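Visit to the Stamar Produce Cooperative, Kovbridge

A delegation from the Gronulico Institute of Food Studies visited the Stamar cooperative in January to review its winter storage and grading practices. The group was received at the main packing hall by Saron Negussie, head of quality.

The cooperative handles fruit and vegetables from 300 member farms and supplies 400 stores. Members were shown the receiving dock, the cold rooms and the grading line. Discussion focused on bruising in transit, which the cooperative has addressed with shallower crates and shorter loading times.
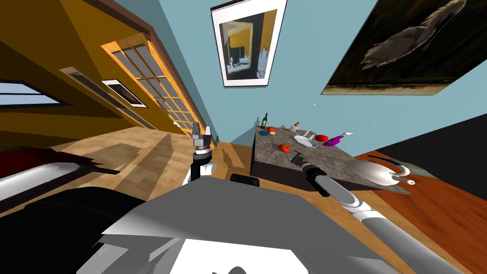
Kitchen handling was the subject of the afternoon session. Ms. Negussie noted that many complaints about flavor concern produce chilled too early at home. The cooperative advises that a ripening red tomato be left out on the counter and refrigerated only when fully ripe. The Institute will include this guidance in its next household leaflet.

A return visit is planned for the Phetsri growing season.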